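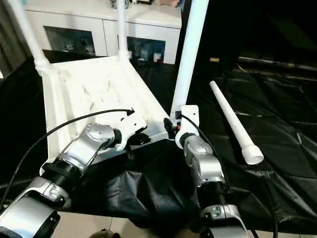 Notes pour l'intervention, journée des formations en gestion, 21 février 2026

1. Ouverture (pas plus de 2 min)
Bonjour, merci de l'accueil. Dire tout de suite que je parle des candidats au master en alternance, pas des classements. Les classements, question à part, renvoyer à la pause.
Demander à main levée : qui a déjà lu un dossier en entier ? Attendre. Vraiment attendre.

2. Le dossier Tillton
Rappel du contexte : école de gestion de Tillton, master management, deux ans, rythme trois jours / deux jours. Avant, lettre de motivation + relevés + entretien. Lettre limitée à 2000 signes, lue par une seule personne. Résultat, tout le monde écrit la même.
Lire la phrase type : « Passionné par le monde de l'entreprise depuis mon plus jeune âge... » Pause.
Passer vite sur les relevés, tout le monde connait.

3. Ce qu'on a changé
Lettre supprimée. À la place un cas court, chez le candidat, une semaine pour rendre. Le premier cas : Lasasano, petite société de distribution, doit-elle ouvrir un deuxième dépôt ? Pas de bonne réponse. On note le raisonnement, pas le tableur.
Double lecture, grille commune. 13 critères au départ, trop. Les lecteurs cochaient au hasard à la fin. Réduit à six cette année.
Entretien : 30 minutes, dont la moitié sur le cas. (insister)

4. L'entreprise d'accueil
Point qui fâche. Un admis sans contrat, on fait quoi ?
Porimier et Nguyen ont accepté de venir aux entretiens. Porimier prend des alternants en contrôle de gestion, Nguyen plutôt en achats. Ne voient PAS les notes de l'école, préciser, la question revient à chaque fois.
Une trentaine de contrats signés avant la rentrée. Ne pas comparer avec l'année d'avant, la promo n'avait pas la même taille.

5. Ce qui marche moins bien
Le cas pénalise ceux qui travaillent à coté. Une semaine c'est court. On passe à dix jours pour la session de mai.
Les cas circulent. Il faut en écrire un nouveau par session, compter deux bonnes journées de travail.
Aide extérieure : on ne peut pas vérifier. D'où l'entretien sur le cas. Si question sur les outils de rédaction automatique, répondre court : on demande au candidat de refaire un calcul devant nous.
Frais de dossier : sauter si en retard.

6. Fin
Grille disponnible sur demande, laisser l'adresse du service des admissions au tableau.
Questions. Si personne ne se lance, revenir sur l'histoire des six critères et demander lesquels ils auraient gardés.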